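Clivska Two-Arm Wash Station - Set-up Guide

4.3 Sharing the sink with kitchen staff

The station takes over bowls and plates from the evening wash. Pans, knives and anything with burnt-on food stay with the kitchen assistant, who also loads the counter and checks the finished items. Agree this split with the shift lead before first use and enter it on form 157.

1. Clear a working area on the counter to the left of the sink. Items may stay at the back if they do not block either arm.

2. Place one bowl in the basin, open side up. Do not stack.

3. Select Approach on the panel and enter the item code. Glass bowls use code 165, steel bowls use code 250.

4. Watch the first approach with one hand near the stop button. Check the wrist view for glare on polished metal, and the head view for the position of both grippers.

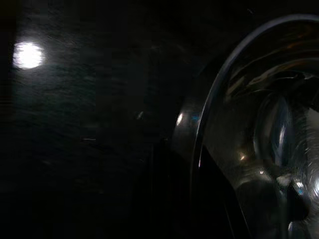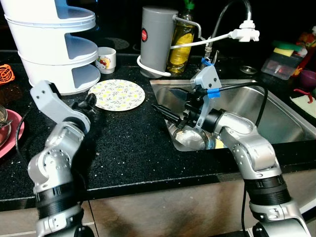

5. If strong highlights hide the rim of a bowl, dim the nearest lamp and repeat the approach. Fault 2178 means the rim was not found.

6. Press Confirm. The arms will not close on an item until this is done.

CAUTION: Keep hands out of the basin while the panel light is amber. To remove an item, press Hold and wait for green.

NOTE: Staff at the Endonon canteen asked who is responsible for breakages. Log them against the station - never against the person on shift. Han-gyeol Hyun reviews the log each month.

4.4 Handover at end of shift

1. Press Park and wait until both arms are still.

2. Wipe down the counter and empty the basin by hand.

3. Record the number of items passed back for rewashing. Dae-han Yeon uses this figure to set the staffing for the next rota.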